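3 min read
Last updated: July

Packers wanted (bathroom end)

Vonda puts together wash bags and bathroom boxes for people moving into a first flat, a hostel room, a hospital ward or, on one memorable order, a lighthouse. We are looking for 2 part-time packers to join the bench at Brindura, our unit behind the tile shop. If you have ever repacked somebody else's suitcase while they were out of the room, please read on.

The job is putting things into other things. A box arrives flat, you make it into a box, and then you fill it from the table according to a sheet. The sheet will say something like: one towel, one bath pouf, two bottles, one boxed item, tissue on top. It sounds like nothing at all until you meet your first bath pouf. A pouf is mostly air and opinion. It goes in last, it wants to come out first, and it catches on every corner of every carton between you and the tape.

Towels are folded in thirds and then in half, with the fold facing the customer. We have had long arguments about this and they are over. Bottles stand up if the box is tall enough and lie down head to tail if it isn't, caps checked first. Please check the caps. The Tarar order of last spring is still spoken of in low voices, and one of the shelves still smells of it.
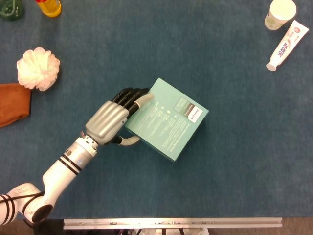

Boxed goods go in flat, printed side up, with the corners as sharp as they were when we got them. A dented corner counts as a return, whatever is inside, and returns come back to the same table where you packed them, so you will get to know your own work. Drinks live on the windowsill during a shift. This rule is broken daily, mostly by the people who wrote it.

Hours are 9.30 to 2, four mornings a week, with more in the run-up to the student term, when we send out 2,000 boxes and stop being charming company. Pay is by the hour and not by the box. We tried it by the box, and the boxes were terrible.

You should be able to:

- stand for a morning, or perch, there are stools of varying loyalty
- read a packing sheet and notice when it is wrong
- lift a full carton on to the trolley
- tell sage from mint from "sea mist" under strip lighting
- put up with the radio, which gets one station

No experience is needed. A driving licence is no use to us. An eye for a crooked label is a great deal of use, though it will ruin supermarkets for you. Training takes two mornings and is done at the bench, on real orders, next to someone who will quietly redo your first few.

We are on the 23 bus, stop at Domach Road, then go down the side alley and ring the bell that looks broken. It works if you lean on it. There is parking for bikes and for one optimistic small car.

To apply, send us a few lines saying which mornings suit you and what is currently at the bottom of your own wash bag. CVs are welcome but will be read second. We reply to everybody, usually within a fortnight, and trial mornings are paid at the normal rate.

Sign up to the Vonda newsletter for new vacancies and the occasional box of seconds. You can unsubscribe at any time.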